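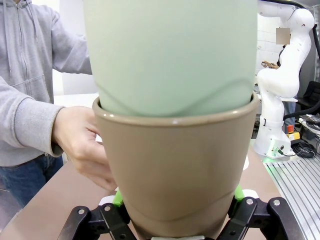 Brown pot in the grip, green one sitting inside it, and a hand on the pot.

Search tips Go

Household Tips for Teaching a Robot: Pots, Tables and Patience

I've been recording examples for our learning system since June, and most of what I know about it I picked up from keeping house. The job at Plokell is simple to explain. One of us steers the arms through a chore, the cameras and joints get recorded, and the model learns from the pile. So a sloppy chore makes a sloppy student! Some things that have worked for me:

Nested pots. Pick pairs with a bit of daylight between them. If you have to wiggle the inner one out at home, the arms will have a miserable time with it. I try every pair by hand first, and anything that sticks goes back on the shelf until I've put a strip of felt in the bottom (the thin self-stick kind for chair legs is fine).

Grip low on tapered things, but go slowly. Squeeze a cone and it wants to slide toward its skinny end. Korkor Antwi taught me to close the fingers, wait for a count of 2, and then lift. Do the wait every single time, too, so the model doesn't get half its lessons from a patient person and half from me before coffee.

Wipe the finger pads. Terracotta dust and potting soil kill the grip. Damp cloth, then a dry one, and no kitchen spray - it leaves a film and you'll be dropping things until lunch.

Now the table. I clear mine completely between chores, tools and tape and all, and give it a quick wipe with plain water. Then I set out only what the next chore needs.
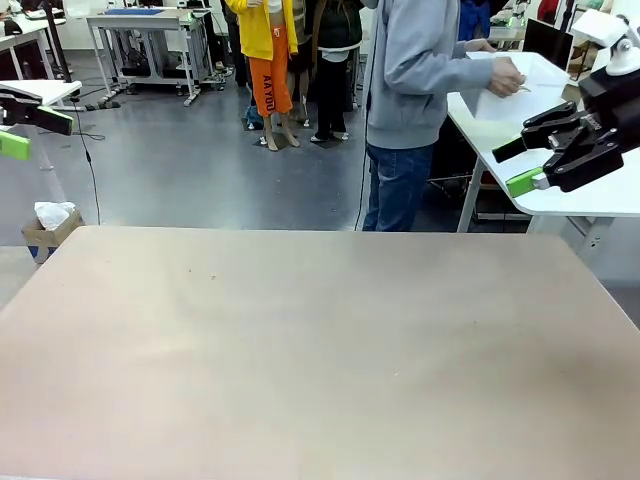 I also move the start spot around. My first batch was 100 runs with the pot in the same place, and the model was lovely at that one place and hopeless a hand's width over. Now I shift it after every run, turn it a little, and swap colors when I get bored.

Keep your fumbles, but label them. If the pot tips and you catch it, that's a good lesson in catching. If you gave up halfway, mark it as a fail. Ekow Laryea went back through 173 of my early runs and threw out 13 I'd forgotten to mark, and I still owe him lunch for that.

Last one - stop when your shoulders ache. Tired runs look tired on playback.

Related tips
Getting soil stains off a light tabletop
Felt pads: which size for what
Labeling runs without losing your mind
Folding towels with two arms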